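Folding and Storing Uniform Shirts
Staff Guidance, Ekidby Residential Services
Revised Feb 19, 2025

This guide sets out the method for folding and storing short-sleeved uniform shirts in the linen room. It applies to all staff on laundry duty, including temporary staff.

Before you begin

Clear a flat surface at least 900 mm wide. Shirts must be fully dry. Check the collar and underarm seams, and place any shirt that needs repair in the mending bin with a completed tag. Do not fold a shirt that is marked for return to the supplier.

Folding

1. Lay the shirt face down with the collar pointing away from you.
2. Smooth the fabric from the center toward the sides.
3. Fold one side in by a third and turn the sleeve back so that it lies along the fold. Repeat on the other side.
4. Bring the hem up to just below the collar, then fold once more.
5. Turn the shirt over. The size label should be visible at the neck.

Stacking

Stack shirts by size, with no more than 15 to a pile. Keep dark and light colors on separate shelves - navy shirts go on the lower shelf and white shirts above. Place newly laundered shirts at the bottom of the pile so that older stock is issued first.

Wrinkled shirts

A shirt that has creased in the dryer may be straightened by hand. Hold it by the top corners, let the fabric hang, and give it one firm shake before laying it down. Press only if creases remain.
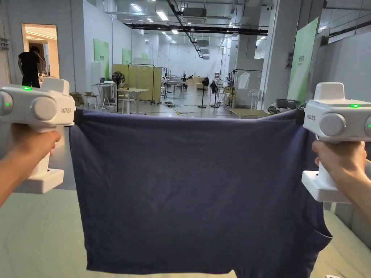 Linen Room Handbook, Vol. 2, p. 637

Use a medium iron setting for cotton blends and keep the iron off printed badges. Allow pressed shirts to cool before folding.

Report shortages to Marcelle Brunet by the end of the shift. Questions on this procedure should be sent to Donal Mulligan at the linen office.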